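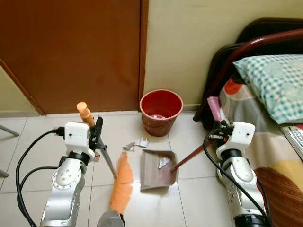

Sweeping a tiled bedroom floor is one of my favorite small jobs, and I mean that! Ten strokes of a decent broom and the whole room looks awake again. Big glossy white tiles are the best kind for it, too, with thin grout lines that hardly catch anything and plenty of shine to show you what you missed. I like the trash bin right up against the wall, like the round red one by the door, with the middle of the floor left open so the broom has somewhere to go.

## What you need

- A broom with long, flexible bristles (bright ones are great, you can see dust clinging to them)
- A long-handled dustpan, so you aren't crouching the whole time
- A bin with a wide rim
- A damp cloth for the end

My room is 75 square feet and takes me 8 minutes, including the bit under the bed.

## Sweep toward one spot

1. Shut the door first. The corner behind an open door is where all the good fluff lives.
2. Start at the baseboard and pull the dirt out toward you with short strokes. Keep the bristles on the floor at the end of each stroke; if you flick them up, the light stuff just flies off again.
3. Do the edge of the bed next, then the open tiles.
4. Bring everything into one pile, a step or so away from the bin. Paper scraps are slippery on glossy tile, so slow down when you get to them.

## Getting it into the pan

Lay the dustpan flat, handle up, and hold the broom in your other hand at a slant. Then sweep in small, gentle pushes. I used to try for the whole pile in one heroic shove and half of it went over the back!

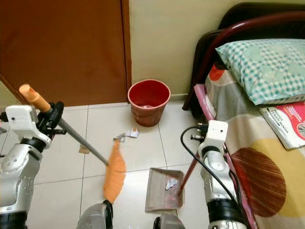
*Crumpled paper in the pan, the smaller scraps still to come.*

Take the big pieces first, then go back for the torn bits. Pull the pan back an inch after every couple of pushes and you'll pick up that thin gray line of dust it always leaves behind. If the line won't budge, wipe it with the damp cloth and move on.

Tip the pan low inside the bin, well under the rim, and give it a tap. My friend Shuk-fan Fang rinses her pan once a month and swears the dirt slides off better afterward. I tried it in November and she's right, so now I do mine in the shower with the broom head. Hang the broom up to dry with the bristles off the floor, or they'll set in a bend.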